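Teaching by hand: a toy kitchen gallery

Posted Aug 28, 2018 by Athina Tsakiris

I've been promising pictures from the Stestia project for ages and finally sat down to sort them out. If you missed the earlier posts: we're showing a robot arm how to do small kitchen jobs by guiding it through them from a controller, over and over, until there's enough in the pile to learn from. No scripted paths and no list of positions typed in by hand. A person does the job through the arm and the computer keeps everything, wobbles included!

The task on this page is called "sushi in the pot", and it's my favourite so far. It sounds like nothing at all until you're the one steering. Your own hand knows where the rim of a pan is. Through a controller you have to think about it, and then about the wrist, and then about how far the fingers open (I still overdo that last one every single time).

The counter
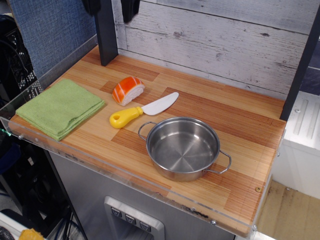

Sushi, knife, towel and pot on the toy worktop.

We aim for 50 good runs per layout before moving things about. The towel and the knife have no part in the job, but I like having them there, as the arm ought to learn to leave other people's things alone. The pot is the tricky one. It's small and very shiny, and reflections like that give the vision side plenty to chew on.

Over the knife

Steering tip from a slow learner: lift first, then travel. When I started in January I used to drag everything sideways in one long swoop, and the replays looked frantic. Now I go up, across and down, with a little breath in between, and the recordings are so much nicer to train on. The orange piece is in the fingers here, just above the tip of the knife. 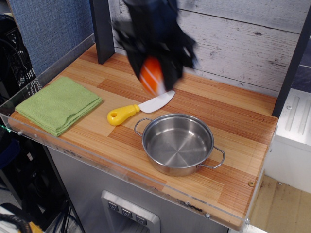 In the pot

Letting go is a skill too! Open too early and the piece lands on the rim, open too late and you bump the pot with your knuckles (well, the arm's knuckles). Petridis, our controller software, now has a slower setting for the last stretch, and I've gone from hating this bit to asking for extra turns at it. The salmon slice is leaning against the inside of the pot in this one, with the gripper open above the counter.
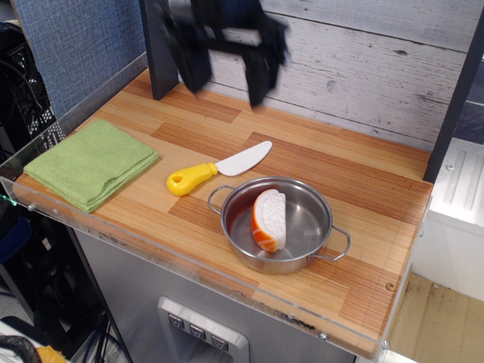 Biltura wrote in to ask whether the clumsy runs get thrown away, and whether a learner trained only on tidy ones would know what to do after a bad grab. Their own habit is to keep the runs where the operator fumbles and then recovers, and to drop only those that were abandoned halfway.

I love this question, and we've come round to the same view. Recoveries stay in. Of my last 70 runs I binned 4, all of them ones I'd given up on.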